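Moving from homebrew to a small taproom, how much to spend on cold storage?

Posted by maltandmop, 2019-10-22

I've brewed at home for nine years and have signed a lease on a unit in Flulcombe, an old tile shop with a loading door at the back. The plan is a four-barrel system and a small taproom with 14 seats. I'm hoping to pour the first beer in March.

The brewhouse is settled. What I can't decide is the cold side. I have one quote for a walk-in cooler with the taps coming straight through the wall, and another for a used glycol setup with serving tanks out on the floor. The walk-in is more money now. The used one is cheaper, but the chiller came out of a dairy and the seller doesn't know how old it is. 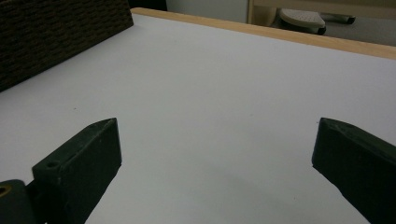
I would be kegging nearly everything, with maybe one beer at a time going to two restaurants in town. My landlord is fine with either option as long as the floor drain stays where it is. I've set aside $900 for small parts like couplers, line and faucets, and I don't know if that is realistic either.

Has anyone opened with one and wished they had the other?

hopyardlane

Walk-in. We opened with serving tanks because they looked nice behind the bar, and for the first year we were always stuck waiting on a tank to empty before we could package the next beer. A slow seller ties up a whole tank. With kegs in a cooler you just push the slow one to the back and put something else on.

You also need somewhere for hops, yeast and the restaurant kegs to sit. If you buy the tanks you will end up buying a cooler anyway. We did, ten months in, and paid more to fit it around equipment that was already bolted down.

On temperature, we keep ours at 39 and it pours well with short lines. If the taps come through the wall your lines will be short too, so cleaning is quick and you waste less beer. Measure the door before you order. Ours takes a pallet only if you turn it sideways.

$900 for small parts is tight. Price the faucets first – they were the part I guessed wrong. Stainless costs more but I would not go back to plated brass.

second_runnings

Don't buy a chiller nobody can date. That's all I have.

Zomer_Cellar

I'd go a bit against the first reply. You still need glycol for your fermenters whatever you decide about serving, so the real comparison is a walk-in plus a small chiller against one bigger chiller. Make sure both quotes include that. When I priced mine, the walk-in quote left it out and looked much better than it was.

If you do go used, ask for the model plate and call a refrigeration tech to find out what refrigerant it takes. Some of the older ones are expensive to recharge. Also ask what it was rated for. A dairy chiller may be set up for plain water, and you will want to run colder than that on crash days.

Serving tanks are fine if you have two or three beers that sell every week. With a new taproom you don't know that yet. My vote is walk-in now, and leave room and a drain for one tank later.

Check with your local health office before you cut the wall for the taps. Mine wanted a washable panel behind them and I had already put up wood.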